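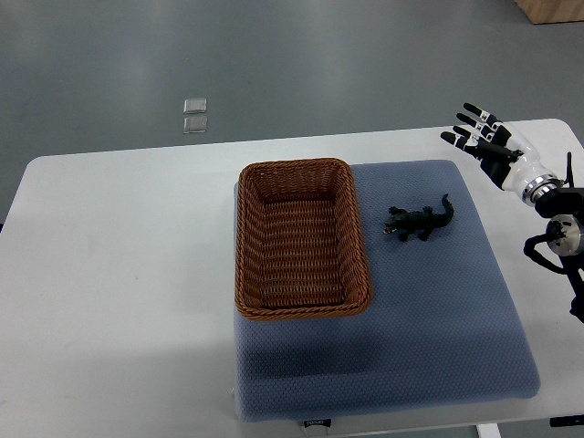 Eirlys Bellis

About Rowlands

Rowlands is a bookkeeping and payroll office for small businesses. Huw Watkins and I opened it in two rooms over a bakery, with three clients and a secondhand filing cabinet. We now have 18 people on staff and moved to our present office in July.

Most of our clients are restaurants, dental practices, builders and family-owned shops. We do monthly books, sales tax filings, payroll and year-end reports. We do not give investment advice or prepare estate plans, but we can refer you to someone who does.

Each client has one bookkeeper and one backup. Yayra Korletey runs the payroll team and answers questions about new hires, garnishments and final checks. Ieuan Rosser handles cleanup work for businesses that have fallen behind on their records. Last year his team closed out 2,446 unreconciled transactions for a single client.

Fees are set by the month and put in writing before we start. There is no charge for a first meeting, which usually takes an hour. Bring your last two bank statements and your most recent tax return if you have them.

We use Zarkik for payroll and Suser for document storage. Clients who keep paper records can drop them off at the front desk until 5 p.m.

Page last updated 2 October 2021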